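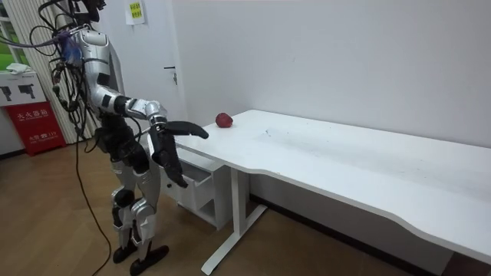

Humanoid robot at the long white table.

Week 4 handout: turbocharging a small petrol engine

Hello again. These are my notes for the session, tidied up a bit from last January's version (thanks to Negin Heydari for spotting that I'd drawn the wastegate on the wrong side). Bring them with you, and bring a pencil, as I'll be scribbling all over the diagrams again.

Why bother with a turbo?

An engine makes power by burning fuel, and to burn more fuel you need more air. You can get more air in by making the engine bigger, or by spinning it faster, or by squashing the air before it goes in. A turbo does the squashing. It has a turbine sitting in the exhaust flow and a compressor on the intake side, joined by one shaft. The exhaust gas was going out of the tailpipe anyway, so we're getting back some energy that would have been thrown away. It isn't free, mind you! The turbine makes the engine push harder to breathe out, and I'll want you to mention back pressure whenever you write about this.

Lag, and what people do about it

Put your foot down at low revs and there isn't much exhaust flow, so the turbine takes a moment to get up to speed. That wait is lag. A smaller turbine wheel spins up sooner but starts to choke things at the top end. Twin-scroll housings keep the exhaust pulses from different cylinders apart so they don't trip over each other. I love these, and I'll go on about them for too long, so stop me at the break. 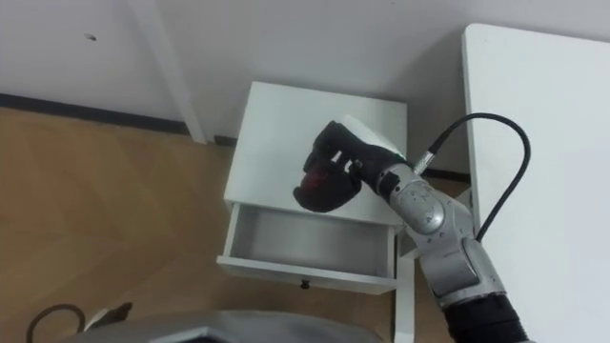

Worked sum: the Brusow engine

We'll use the Brusow four-cylinder from the Vindport workshop. Assume 13 psi of boost at full load. Boost is measured above atmospheric, so add 14.7 to get 27.7 psi absolute, then divide by 14.7. You should get a pressure ratio of 1.88 (if you got 0.88 you forgot to add the atmosphere back on, and you'll have company).

Now the intercooler. Say the air leaves the compressor at 400 kelvin and we cool it by 41 degrees, giving 359. Ignoring the pressure drop, density goes up by 400 divided by 359, or 1.11. That's over a tenth more air for the same boost, and cooler air helps keep knock away too.

For next time

Read the Radulović chapter on wastegates and have a go at the sum again with 10 psi.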